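We use cookies to give you the best experience on this site. Accept | Manage preferences

4 min read

Bins, wear and the cost of a scratched wall

The parts store at Tredetti occupies one bay of a larger building at Pirau. Its supervisor has been responsible for the open-topped metal bins for 17 years and agreed to talk about how they are specified, loaded and retired.

The first subject was shape. "A sloped wall does two jobs," the supervisor said. "A long part that lands against it slides down to the floor of the bin, and you can get a hand in at the corner without skinning your knuckles." Straight-sided bins hold more for the same footprint, and the store still keeps 13 of them for sheet offcuts. Long stock goes in the sloped type.

Depth is set by the part. For rectangular blocks the store uses a floor 500 mm long and 400 mm wide. "Go any deeper and people start piling. Once blocks are three high you can't see what is underneath, and you get the wrong colour coming out."

Colour is the only sorting mark on the blocks. Red and green denote two lengths of service life before inspection, and both may share a bin provided the quantity is small.

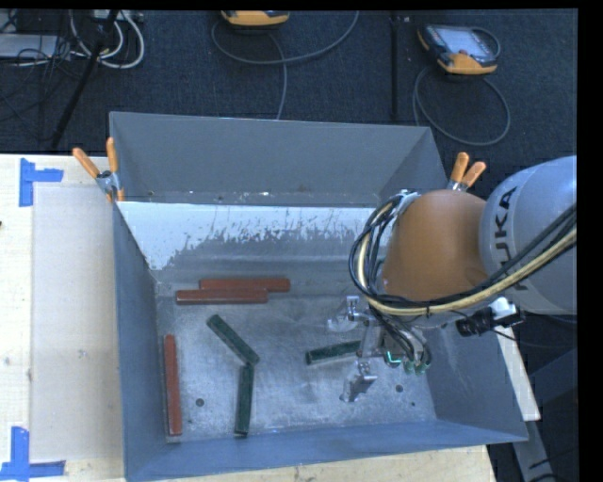 "They never lie the way you put them," the supervisor continued. "Two will end up side by side, another will be off on its own by a wall. I don't mind that. What I mind is a block standing on end in a corner, as it takes the finish off the wall when it goes over."

Finish was the longest part of the conversation. The walls are coated and the floors are left bare. Scratches on a wall are tolerated until the coating lifts in patches, at which point the bin is logged. Scuffs and cloudy marks on a bare floor are ignored. "A floor is a wearing surface. If you can run a cloth over it and nothing snags, it stays in use."

Cleaning is by dry brush, then a damp cloth. Solvent was tried in August on a batch supplied by Bisht and softened the coating near the rim, so the practice was dropped. Replacement bins now come from Zituvon, with a thicker coating on the back wall.

Asked what should change, the supervisor named the tables. "Wood is kind to the underside of a bin, but grit gets trapped and marks the top. I would like a thin mat under each one. I have asked for it twice."

The next inspection of the bay is on 25th March.

Sign up to our newsletter for new articles by email.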